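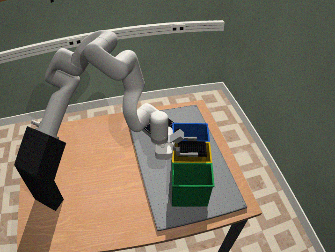
The tide gauge at Narkcombe had been reading high since the spring, and Idalina Simões was sent to find out by how much.

She took the late train and a taxi from the junction. The harbour office had left the key under a slate, as agreed by letter, and a note saying that the upper bolt stuck. It did. She put her shoulder to the door until it moved and went in with the torch between her teeth.

The gauge hut held a stilling well, a float, a counterweight and a drum recorder made by a firm called Favine, which had closed. The drum turned once a day. The pen was a replacement and slightly too long for its arm. She noted this in the book, with the time, 21.40, and the height of the trace.

The method was simple. A graduated tape is lowered into the well until the end touches water and an electrical contact sounds a buzzer. The reading on the tape is subtracted from the known height of a brass bolt in the floor. The result is compared with the pen. This is repeated every quarter of an hour through a full tide, and the differences are plotted. If they form a straight line the fault is in the datum. If they form a loop, something is sticking.

She set up the tape on its bracket, tested the buzzer against a mug of salt water, and began.

At half past ten there was a knock. The man outside wore a coat over pyjamas and gave his name as Salvador Paiva. He lived in the end cottage and had seen the light.

"I look after it," he said.

"The harbour office didn't mention anyone."

"They wouldn't. I wind it."

She had assumed the office wound it. The log was initialled in two hands, one up to the previous October and one after. She turned back to the page and showed him.

"L.L.," he said. "Laurinda Leitão. She had it before me. She had it a long time."

"And handed over to you?"

"She died. I had the spare key."

The buzzer was due. Idalina lowered the tape, took the reading, wrote it down and worked the subtraction twice. The pen was 6 centimetres above the water. At the previous reading it had also been 6. Paiva sat down on the battery box without being asked and watched her rule the columns.

They went on like that until midnight. He held the torch when she changed the paper on the clipboard. He knew the well was cleared in winter with a brush on a pole, and that the float was copper and had been patched once by Tomás Serrano at the boatyard. He did not know what a datum was. She explained it: a fixed height that everything else is measured from, agreed in advance, and of no importance in itself provided it doesn't move.

"And ours has moved."

"By the look of it. A straight offset. Somebody has shifted the pen, or the wire on the float pulley has been shortened."

He was quiet through the next reading. Low water came at ten past one, and the tape ran out nearly to its end before the buzzer sounded. Six again.

"I shortened the wire," he said.

She waited with the pencil.

"It frayed where it goes round. In April, this was. I cut the bad piece off and tied it again. I thought, it's only a bit of wire." He held his finger and thumb apart to show how much. "She never let it stop, you see. There's not a gap anywhere in her books. I didn't want to ring them up and have it off for a month."

Idalina turned to the spring pages. There was a short blank in the trace one afternoon, some 2 hours, and then the line resumed, a little higher on the paper. In the margin, in careful capitals, he had written WIND.

"Do you remember the day?"

"It's the day it says wind."

She copied the time of the break into her own book. A constant error with a known start is easily dealt with. Every value after that point would be reduced by the same amount and flagged, and the record would stand. She wrote this out in full for the report, gave the cause as "suspension wire repaired on site", and left the word "wind" unqueried.

"Will they take it off me?" Paiva said.

"I'll recommend a new wire. And a pen of the right length."

"That isn't what I asked."

"No. I'd need a name for the form, that's all. There's a box for the observer. It still has hers in it."

He spelled his surname for her, though she had it already. The flood had begun to make and the float wire ticked over its pulley. At half past one she lowered the tape again.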